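Hub build notes, January, started 9.40am

Picking up from the whiteboard. Hub for Zundinia still feels like a car park with shops. Players spawn, turn left, hit the shop, queue for a match, gone. Median stay in the last internal playtest was 11 seconds before someone opened the menu and skipped the walk altogether. So why build a town.

Things to try today, in whatever order:
- move spawn from the tram stop to top of the stairs, so you see the harbour first
- pull the message wall closer, it's behind the noodle place and no one finds it
- kill the fog (again)
- Tangen's stall on the corner, placeholder mesh is fine

Spawn move done by 10.15. Much better sightline. You get the lighthouse, the crane, the lit-up arena door in one go. Downside is the stairs, camera clips the railing if you turn hard right. Put in an invisible wall, ugly but ok for now. Ticket it.

Message wall: moved it to the fountain side. Load went up, because now it's in view at spawn and every post is its own texture. Was fine with 12 posts, horrible at 30. Atlas them. Elsie Lockyer had an atlas script from Cuvondale, find out wich branch it's on. Don't rewrite it from scratch like last time.

Fog off. Harbour looks naked at the far end, you can see where the sea plane stops. Half fog? Set the start distance way out and left the colour warm. Acceptable. Neighbouring island would hide it better but there's no art time before the next build. 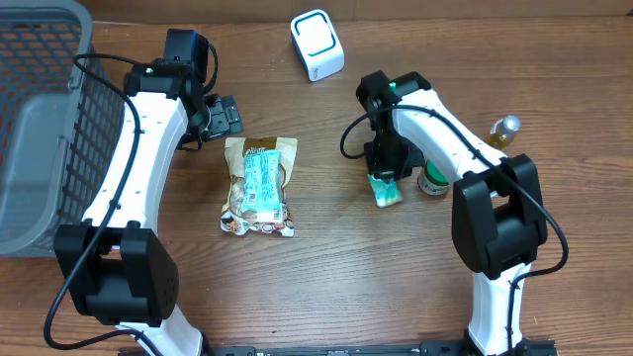

Afternoon, idols and crowd

Tangen idles by the stall and waves when you come in range. The wave fires every single time you cross the trigger, so if you jump on the spot at the edge she waves like a maniac. Added a cooldown. Funny though, kept a clip.

Crowd density. Other players' avatars get pulled in from recent matches and just stand there. Spacing is random and they end up inside each other, or in the fountain. Switched to hand placed points, weighted so the wall and the arena door fill up first. Looks like a place people would hang around in now. Need sitting poses, everyone standing looks like a fire drill.

Music: 2 layers at the moment, plaza and shop interior. Crossfade is too quick and you hear a click in the doorway. Slowed the fade, click still there. Might be the loop point and not the fade at all. Roald Sandberg to look at the file, I can't hear anything wrong in it on these headphones.

Shop queue. Still not sold on making people walk in to buy gear. Tried a browse-from-anywhere shortcut that unlocks after the first visit to each shop. Feels right, keeps the first walk and doesn't punish you for it afterwards. Left it behind a flag called Zinditz until we've argued about it.

Lighting pass, quick one, evening preset only. Lanterns on the steps were casting shadows, turned that off for all but the bottom pair and got some of the frame time back. Haven't touched the night preset, it's a mess and I know it's a mess.
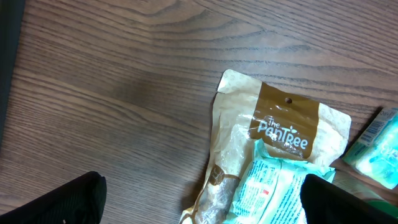
Athina Pappas: the shortcut kills the hub for me. If I can buy boots from the tram stop I'm never going past the wall, and the wall is the only bit my kids liked. Could it work only from inside the plaza, so you're at least standing somewhere with people around?

Fair. Plaza-only it is, tried it after she left the note, works with the same trigger volume as the music. Flag stays on until Ulla's had a go.

Left over:
- railing clip
- atlas script, ask Elsie
- door click
- sitting poses, even one would do
- Jonatan wants the arena door bigger, no idea how much biger, ask
- sea edge if there's ever time

Build pushed 5.50pm. Came up clean apart from the lighthouse beam, which is now spinning the wrong way. Didn't touch it. Will look in the morning.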